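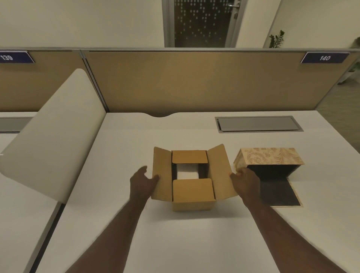 3.2 Packing and unpacking at the desk

The second part of the study dealt with small boxes that office workers open, empty and keep at their own desks. Earlier work on packaging in offices has mostly looked at the mail room, where cartons are cut open in bulk and flattened the same day. Much less has been written on what happens once a box reaches a desk and has to share the surface with everything else.

Sessions were held in February at the Drelwood site. We recruited 20 employees, none of whom handled packages as part of their job. Each person worked through 6 short tasks with cartons and rigid gift-type boxes, and was told to work at a normal pace and to put things down wherever seemed convenient. Figure 4 shows a carton with its four flaps open and a patterned box on its side to the right of it.

Figure 4. Handling the side flaps of a small corrugated carton at a white desk.

We coded each session for three things: which flaps were touched and in what order, where the hands were placed on the flap, and where any second container was left. Coding was done by Ok and checked by Moen. Disagreements were settled by watching the passage again together. Most of them concerned the moment at which a hold began, as people often rested a hand on the cardboard before taking hold of it.

Opening followed a fairly regular order. With flaps that had been folded shut without tape, participants lifted the two upper flaps first, usually one hand to each side, and then dealt with the pair underneath. Few people pressed the flaps all the way down against the sides of the carton. They left them standing or at an angle, and the flaps then got in the way when an item was lifted out. Several participants went back to push a flap aside a second time. Two held one flap back with a forearm while reaching in with the other hand — a posture we had not included in the coding sheet and added after the first day.

Closing took longer and varied more. The common difficulty was the near flap, which tended to spring back toward the person before the side flaps could be brought over it. Participants who folded the near and far flaps first had little trouble. Those who began with the sides generally had to start over.

Rigid boxes with a separate lid raised a different problem, that of where to put the lid. On a clear desk it was laid flat close to the box, often directly in front of the opening, and then had to be moved before the contents could be taken out. When the desk was crowded, people were more likely to slide the lid under the box or stand it against the divider.

Desk size had less effect than we expected. Even with plenty of free surface, participants kept both containers within easy reach and left the rear of the desk unused. We return to this point in Section 4, where the desk sessions are compared with those held at the packing bench.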